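Drultport Court Residents' Association
Minutes of the ordinary meeting held in the ground-floor lounge, Tuesday, 7.00 pm

Last updated: October

Present: eleven residents, the chair, the secretary and one representative of the managing agent, Broris.
Apologies: received from flats on the second and fourth floors.

1. Minutes of the last meeting
Agreed as a correct record, with one change. Under item 4, "rear gate" should read "side gate".

2. Matters arising
The side gate closer has been replaced. The gate still sticks if it is pushed from the lower edge and Broris will ask the fitter to come back. The noticeboard key has been found and is in the office.

3. Refuse and recycling
The agent reported that the council missed the recycling collection twice last month. Both were logged by phone. Residents on the north stair said the bin store was full by the weekend and that cardboard was being left on the floor. It was agreed that boxes must be flattened before they go in the store, and that a notice will go up on each landing.

Food waste was discussed at some length. Several flats do not have a caddy. The council will supply them on request but delivery is slow, and the agent will put in one order for everybody who gives their flat number to the office by the end of the month.

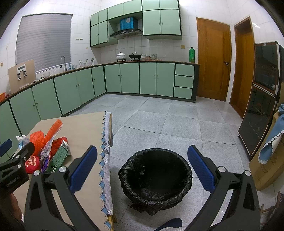
A resident asked whether black bags could go out the night before collection. The agent said no, as foxes had opened bags by the side gate in the summer. Bags should be tied and put in the large bins, lids closed. The meeting was divided on whether the bin store should be locked overnight. No vote was taken and the item will come back.

4. Lift
Ovex serviced the lift and found wear on the door rollers. The quotation for new rollers and fitting is £1000. Three residents asked for a second price. The agent will approach Rawashdeh and circulate both figures before any work is ordered. The lift is safe to use in the meantime. The light in the car flickers and will be dealt with at the same visit.

5. Window cleaning
The outside windows will be cleaned once more before winter. The charge is £119 for the communal glass only. Residents wanting their own windows done should speak to the cleaner on the day and pay direct.

6. Bicycles
Five bicycles in the hall cupboard have no label. Labels are available from the office. Any bicycle still unlabelled at the next meeting will be moved to the shed, and will be kept there until claimed.

7. Any other business
The hall heating comes on too early. Broris to reset the timer.
A request for a bench by the front path was noted. Prices to be brought to the next meeting.

8. Next meeting
Same room, 7.00 pm. Date to be posted on the noticeboard.

The meeting closed at 8.20 pm.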